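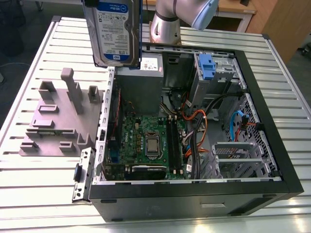
28 September 2019

I promised a few of you I'd write up how the computer cell gets looked after, and then April came and went and so did the whole summer, so thank you for your patience! I've finally had a quiet evening with a pot of tea and my notebook from the Maddocks workshop, and I'm going to try to get it all down while I can still read my own handwriting.

The job of the cell is easy to say. An old desktop lies on its side on the slatted bench, and the arm moves hard drives between the case and wherever they need to go. We call the whole setup Clemska (it was the name on the crate the bench came in, and it stuck). We're up to almost 900 drive moves now, and I've learned that most of my time goes into the dull little things around the arm, with very little spent on the arm itself.

The first thing I do is the bench. Those grooves between the slats are wonderful for bolting things down and terrible for swallowing screws, so I go along each one with a soft brush. Then I put a square against the tower and check it hasn't crept. A computer case on its side slides more easily than you'd think, and a shift as small as the thickness of a coin is enough to make a drive catch on the way into the cage.

Next come the cables inside the case, and this is where I lose whole afternoons. The loops over by the drive cage are springy, and they wander. I push them down and back by hand, then run the arm through its path slowly with the gripper empty and my hand near the stop button. The SATA cable is the one I watch most. I also make sure the blue latch on the cage moves freely, as a stiff one means the drive gets pushed harder than I'd like.

The gripper gets its turn every 200 moves. I wipe the fingers with a barely damp cloth, let them dry, and then have it hold a dead 1 TB drive in the air for a few minutes while I drink something. If the drive has tipped when I come back, the pads get changed. I buy those from Gorkano, in bags of 33, an odd number I have never gotten to the bottom of.

Last of all is the gray printed plate to the left of the tower, with its posts and holders and clamps. I printed ours again in the spring after one of the small clamps went soft, and then of course every taught position on it had to be done over. Write down your old positions before you unbolt anything! I hadn't, and it cost me two evenings.

Next up is moving the whole bench over to Vindulholm, and I still need to find a longer network cable before then.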